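Storing Grandma's dining set: wrap it or let it breathe?

Home & Household > Moving and Storage

Drita Ristić
Jul 16, 2022

Hello everyone, and sorry in advance for the length of this, I never could tell a short story! My mother is moving in with us at the end of the summer and she is bringing the dining set that belonged to her mother. It's walnut, with a table, the chairs, and a china cabinet with the old wavy glass in the doors. We simply don't have the room until the addition is finished, and our builder (a lovely man, but his calendar is more of a wish) says September if all goes well, so I'm planning on it being a good deal later than that.

So it has to go into storage. The place I called, Pillex, has a unit at $351 for the whole stretch if I pay up front, which seemed fair to me. It isn't climate controlled but it's indoors and off the ground. The young lady at the desk told me to wrap every piece tightly in stretch film, top to bottom, and tape it shut. My mother nearly fainted when I passed that on. She says you cover wood with cotton sheets and that's the end of it, and that plastic is how her sister Isa ruined a sideboard.

Who is right? I would love to hear from people who have had furniture put away for months, because a weekend in a truck is a different animal.

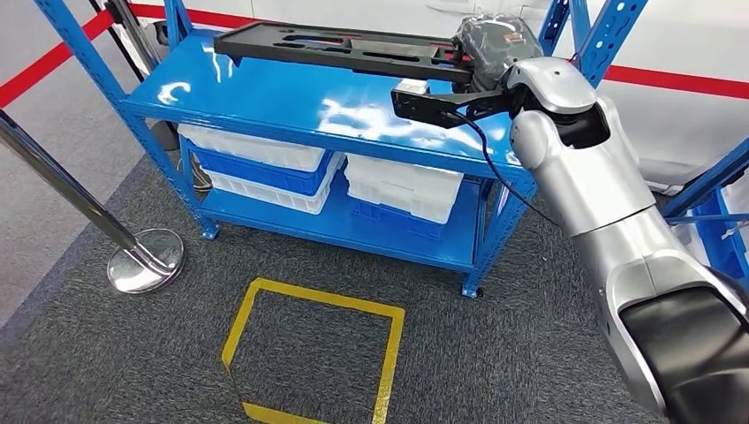 Gerrit Koster
Posts: 3,189

Your mother is right, and please tell her I said so. Wood takes on moisture and lets it go again all year long, and if you seal it up tight you're sealing in whatever it was holding on the day you wrapped it. I had a cherry dresser in film for 6 months and the finish came out with cloudy patches everywhere the plastic had been pressed against it. Some of it rubbed out with paste wax and a lot of patience. The top never did come right. Old bedsheets, moving blankets, even clean painters' drop cloths will do you fine. Set the legs on scraps of lumber so there's air underneath, and leave a hand's width between the table and the wall.

Bilal Masri

I'll be the one to stick up for plastic, a little. My wife and I kept a whole household in a unit for 7 years (we kept thinking we'd be home next spring, you know how that goes) and the pieces we wrapped were cleaner than the ones under sheets. Mice went straight through the cotton. We put blankets on first and film over the blankets, so no plastic ever touched the wood. I think Gerrit's dresser was in trouble from the film being right on the finish, more than from there being film at all.

Gerrit Koster

Fair point about the blankets, Bilal, though I'd still want it open at the bottom. And mice will go through film too if they've a mind to. Mine did! 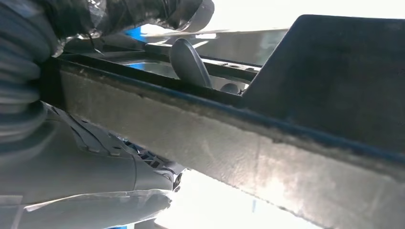
Dezső Antal

Shellac is what I'd want to know about before anybody buys a roll of anything. If that set is as old as it sounds, the finish may well be shellac, and it gets soft in a warm room and will take the print of anything resting on it. You can test a hidden spot under the table with a dab of rubbing alcohol on a cotton swab, and if it goes tacky, there's your answer. Then keep plastic off it completely, because loose plastic is no kinder than tight. Look at the clear wrap in the picture just above, how it bunches up into those shiny wrinkled folds. Put that against soft shellac in July with a blanket leaning on it and you could have every one of those creases printed in your tabletop. I learned this on a piano bench, and I still see it each time I sit down to play.

Drita Ristić

Dezső, I did the swab this afternoon, and it went sticky as jam! So shellac it is, and no plastic near it. My mother is being very gracious about having won.

Can I ask about the cabinet doors? Should the glass travel in place, or come out?

Kasun Selvanayagam

Leave it in, please. Old putty goes brittle and you're more likely to crack a pane getting it out than driving it across town. Take the doors off the cabinet if the hinges will let you, stand them on edge between two thick quilts, and put the screws in an envelope taped inside a drawer. Don't tape an X on the glass either, the glue is miserable to get off.

Bilal Masri

Seconding the envelope. We put our screws "somewhere safe" and I bought new ones.

Drita Ristić

Envelope is already labeled. Quilts we have plenty of, thanks to Isa. I'll come back and tell you all how it looks when it comes out again.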